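10 October 2019
Vomov bench, towel handling – working rules

Went through the handling rules again before the next block of 66 takes. Changes agreed with Drullix:

Fingertip markers stay uncovered at the start of every take. If cloth gets over one for more than 8 frames, flag the take, don't delete it.
Check the finger mount screws at each battery change.
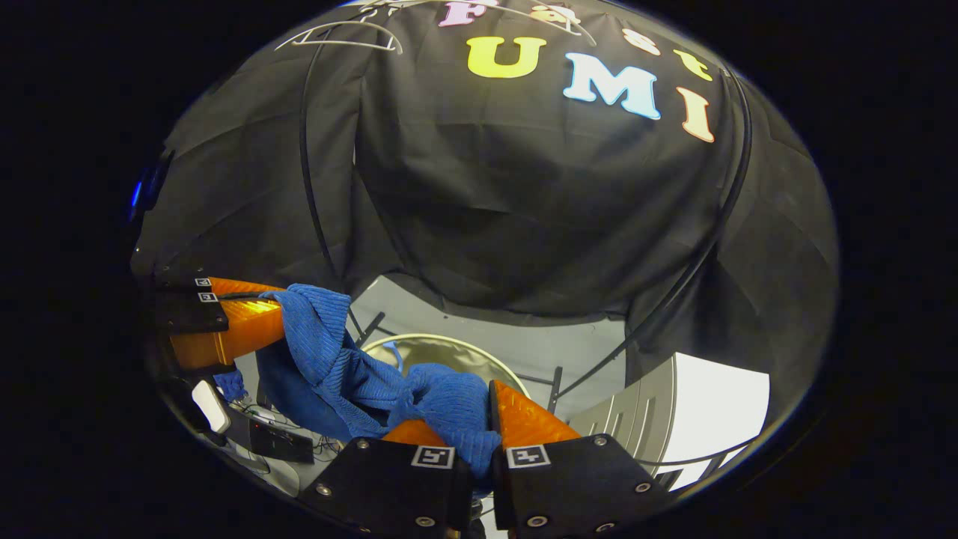 Blue towel between the orange fingertips, basin behind.

Cables on the floor are still against our own rule. Tape them down or route them behind the stand – to do. The April sheet is out of date, use this one.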